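Folding on the Bed: A Morning with a Sweater Mender

She works out of the back bedroom of a row house in Nemstead, up a flight of stairs that smells of cedar and steam. The business is called Clekico. It has 2 people, herself and a cousin who does the pickups, and it takes in knitwear for washing, mending and putting away. Last August they handled 223 pieces, most of them winter things that people had pulled out of closets and found in bad shape.

She asked that her name be left out, and said the shop's name would do.

We talked at nine in the morning, while she was getting an order ready to go back. She does most of her folding on a bed. She had a proper table once, bought when Garrido closed its store and sold off the fittings, but she gave it up after a year.

"It was too narrow," she said. "You lay a sweater out and the sleeves hang over both sides. They pull on the shoulders. On a bed the whole thing is held up, and the sheet keeps it from sliding around."

The sheets are old flannel and cotton ones, mostly plaid. She gets them secondhand and washes them hot before they go anywhere near a customer's wool. A new sheet can give off color, she said, and she learned that on a cream cardigan she had to pay for.

I asked what people do wrong, and she started with hangers.

"A knit doesn't belong on a hanger. I get them with points in the shoulders like little horns. You can steam that out two or three times, and after that it's part of the sweater."

The second thing she brought up was folding too soon. A sweater that has come off the drying rack should lie flat for a while before anyone folds it, she said. She smooths the body with the side of her hand, from the middle toward the seams, and leaves the ribbing alone. Ribbing that gets pressed flat will stay flat, and then the neck looks tired.

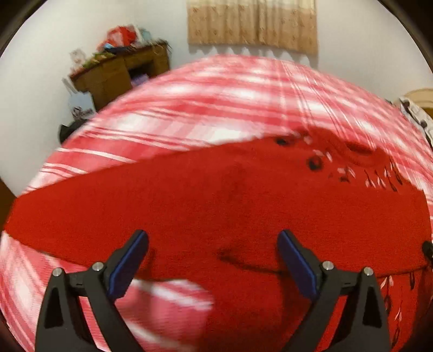
Flovetbridge, the dry cleaner two streets over, does it another way and told me that hanging is fine for a heavy knit as long as the hanger is padded and the sweater is folded over the bar. The shop sees plenty of them handled like that and has had no complaints.

She had heard this before. "Over the bar is all right," she said. "That's folding. They just do it in the air."

Her own method takes less than a minute. The sweater goes face down. One sleeve comes straight across the back, then turns down at the elbow so that it runs along the side. The other sleeve does the same. After that the hem comes up to the middle, and the whole thing is turned once more toward the neck. She doesn't use tissue paper unless the customer asks for it.

"People want the store fold, with the sleeves tucked so you can't see them. It looks good on a shelf. At home you pull one out and the whole pile goes over."

Long sleeves give her the most trouble. Cuffs wear out before anything else, and she looks at them before she folds, holding each one up to the window. A thinning cuff can be darned from the inside in half an hour. Once there is a hole, the edge has to be picked up and knitted again, and matching yarn is hard to find. Red is one of the worst colors for that. She keeps a drawer of reds and says she can go through all of it without getting a match.

"You think red is red. Then you put two of them next to each other by the window and one is orange."

The drawer sits under a shelf of finished orders, stacked in cotton bags with a paper slip pinned to each. She charges by the piece for cleaning and by the hour for repairs. The biggest bill she has written was 630 dollars, for a family's whole winter wardrobe after moths got into a trunk. It took 2 weeks, and several pieces could not be saved.

For moths she recommends washing before storage and a lid that closes. She likes cedar for the smell but doesn't count on it. Drawers should be emptied and vacuumed in spring, including the corners, and anything wool that has been worn even once should be washed before it goes back in.

By ten the order was bagged and standing by the door. She stripped the bed, shook the sheet out of the window and put on a clean one for the next batch, which was mostly children's cardigans with the buttons missing.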